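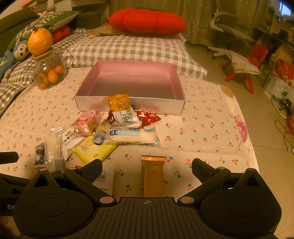 How to sort a snack box without buying anything

I don't believe in snack organizers. Akinyi Owino lent me one from Lema, a tray with clip-in dividers, and after a week half the packets were standing on top of it. Packets come in every size. Dividers come in one. A plain box does the job if you load it in a sensible order.

1. Tip everything out on the bed. People will tell you to use a table. Round things roll off tables, and a sheet can be shaken out afterward.

2. Open the box and put it down beside the pile. I've read that you should sort by "mood" or by color. Skip that. Sort by how badly a thing takes being squashed.

3. Pull out the bread. Long soft packs, like the 乳酸菌小口袋面包 in its white bag, go in last and lie flat on top. Put one at the bottom and you'll be eating a pancake.

4. Chips next to the bread, also late. Don't let the air out of the bag to save room. I tried it, and Njoroge Simiyu, who gets most of my chips, sent back a bag of crumbs with a note.

5. Wrapped bars go in first, on their long edge, against the side of the box. They hold up the rest.

6. Small wrappers and sachets fill the gaps. Some guides want them in a pouch of their own. You will forget the pouch exists.

7. Check dates as you go. Many packets print them near the barcode or along the crimped end, in type meant for ants. Anything you can't read, eat this week or throw out.

8. Keep fruit out of the box. Tangerines do fine in a glass jar, but I'd leave the lid loose, whatever the jar's label claims about freshness. A bigger orange can sit on top of a flat wooden lid until it gets eaten.

9. Close the box. If the lid won't go down, take out 2 things and stop pushing.

Does it stay tidy? Mine lasted from September until the first long weekend, which is longer than the Lema tray managed. I wouldn't trust anyone who promises more than that. Redo it when you can't find the bars.

Shake the sheet out before you put the pillows back.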